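ホーム　暮らし　片づけ　聞き書き　バックナンバー

箱を分けて、立てて入れる　雑貨店「Moka」の仕分け台で聞いたこと

2019年7月14日

Mokaは石けんや化粧クリーム、紙箱入りの小物を扱う通販の店である。倉庫は持たず、2階の一室で入荷から発送までを済ませている。扱う品は292種類。店主に、小さな品物の仕分け方を聞いた。

以前は棚に直接並べていたという。「箱ものは重ねられるので、つい積んでしまう。下の箱を取ろうとして上が崩れる。2月に棚の中身を全部出したら、売り切れにしていた品が奥から出てきました」

それを機に棚を減らし、台の上で浅いトレーに分けるやり方に変えた。トレーは黄色と青。持ち手の穴があいた深いかごも使う。どれもDrudlowという卸から買ったもので、特別な品ではない。

「色に意味を持たせるかどうかは迷いました。最初は黄色が箱もの、青がチューブや袋と決めたんですが、箱だけ多い日もあるので、今はゆるくしています。深いかごには、行き先が決まった品を入れます」

入れ方の決まりは一つだけある。浅いトレーでは品物を立てること。縁から上が出ていれば、台の前に立ったまま何が入っているか見える。寝かせると底に隠れ、薄い箱ほど見落としやすい。

「チューブは口を下にして、平たい端を上にします。倒れやすいものは奥の壁に寄せる。かごのほうは寝かせてもかまいません。すぐ袋に詰めますから」

一つのトレーに入れるのは10点まで。それを超えたらトレーを足す。台に出す容器は多くても4つで、それ以上になると手を置く場所がなくなるそうだ。

台は白い天板のものを選んだ。「前の台は木目が濃くて、茶色い箱を置くと見失いました。白だと小さいものも目に入ります。汚れは目立ちますけど、拭けばいいので」

緩衝材は台に置かず、足元のNutsugahの段ボール箱に入れている。送り状も別の机で書く。仕分けの途中に紙が混ざると、手が止まるからだという。

浅いトレーと深いかごを並べた台

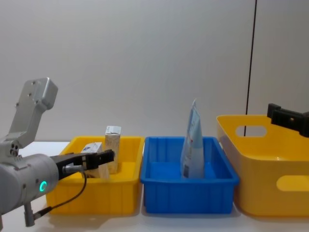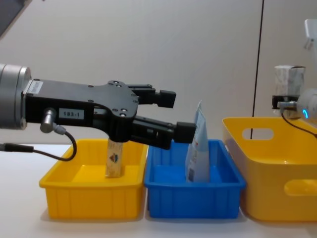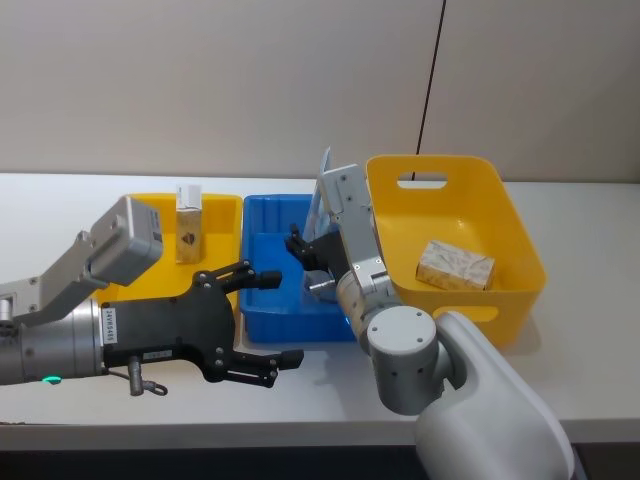

深いかごは一つで足りるのかという質問がPruktonからも届いていて、うちでは2つないと注文の多い日に回らない、とのことだった。店主の答えは、かごを増やすより早めに袋へ移すほうが場所を取らない、というものだった。

次に変えたいのは棚の高さだという。「今は腰より低い段が使いにくい。トレーがそのまま入る高さに直したいです」

コメント

みかん箱
チューブを立てるのは台所でもやっています。わさびとからしが迷子にならなくなりました。

通りすがり
浅いトレーは重ねてしまえますか。使わない日の置き場所が気になります。

k_tana
うちは同じ色でそろえてしまい、毎回中をのぞいています。色違いを買い足します。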